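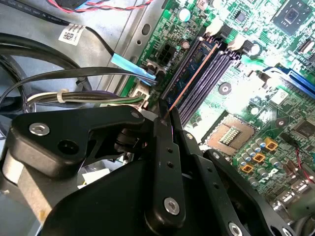
Máté Bognár sostiene que un servicio de montaje automatizado debe juzgarse por las placas que devuelve al taller y por el tiempo que exige al personal antes de empezar. Con ese criterio abordó la conversación que mantuvimos con Orsolya Juhász, responsable del servicio Jarkel, que la firma Billeck ofrece desde enero a talleres de reparación y centros de reacondicionamiento de equipos informáticos.

El servicio se contrata por periodos de 60 días e incluye el brazo, la pinza, la cámara de muñeca y la puesta en marcha. «No vendemos una máquina para que el cliente la estudie por su cuenta», explica Juhász. «Acordamos con él una tarea concreta y respondemos de esa tarea». La más solicitada hasta ahora es la colocación de módulos de memoria en ordenadores de sobremesa, seguida de su retirada para clasificación.

La elección no fue casual. Según Juhász, la memoria es una pieza que se manipula a diario en cualquier centro de reacondicionamiento y que presenta una dificultad muy precisa: hay que alinear la muesca, mantener el módulo paralelo a la ranura y aplicar presión suficiente sin flexionar la placa base.
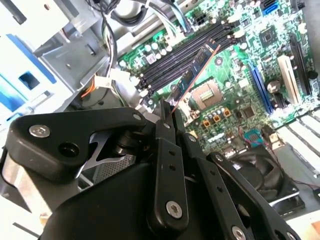
Billeck decidió desde el principio que el servicio trabajaría con los equipos tal como llegan a los talleres. Juhász considera que una demostración sobre una placa suelta tiene escaso valor para el cliente. En una caja real, la pinza ha de acercar el módulo a las ranuras con la jaula de unidades a un lado, los mazos de cables cerca y el ventilador todavía en su sitio. «Pedimos que no se nos prepare nada», afirma. «Si un cable estorba, queremos saberlo el primer día». De ahí procede también la fase previa del contrato, en la que se registran 200 inserciones guiadas por un operario antes de autorizar el funcionamiento sin supervisión directa.

El primer centro en completar esa fase fue Vundside. Su informe interno, al que hemos tenido acceso, cifra en un 91 % las inserciones aceptadas al primer intento y atribuye la mayoría de los rechazos a un ángulo de entrada incorrecto. Juhász no discute el dato – «es el que tenemos y es el que enseñamos» – y señala que la corrección del ángulo forma parte de la próxima revisión del programa.
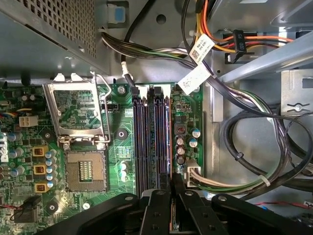 Kocsis objeta que el precio sigue siendo elevado para un taller pequeño y que la formación, de unas 11 horas, obliga a detener un puesto de trabajo. Juhász admite la segunda parte de la objeción. La formación puede repartirse en varias jornadas, aunque la empresa recomienda concentrarla, y el coste de la parada corre a cargo del cliente. En cuanto al precio, recuerda que el contrato no obliga a renovar y que la retirada del equipo está incluida.

Preguntada por el montaje de procesadores, Juhász se muestra prudente. Los contactos del zócalo admiten muy poco error y Billeck no ofrecerá esa tarea mientras no pueda garantizarla por escrito. Las solicitudes para el próximo periodo de contratación se atienden por orden de llegada, previa visita técnica a las instalaciones.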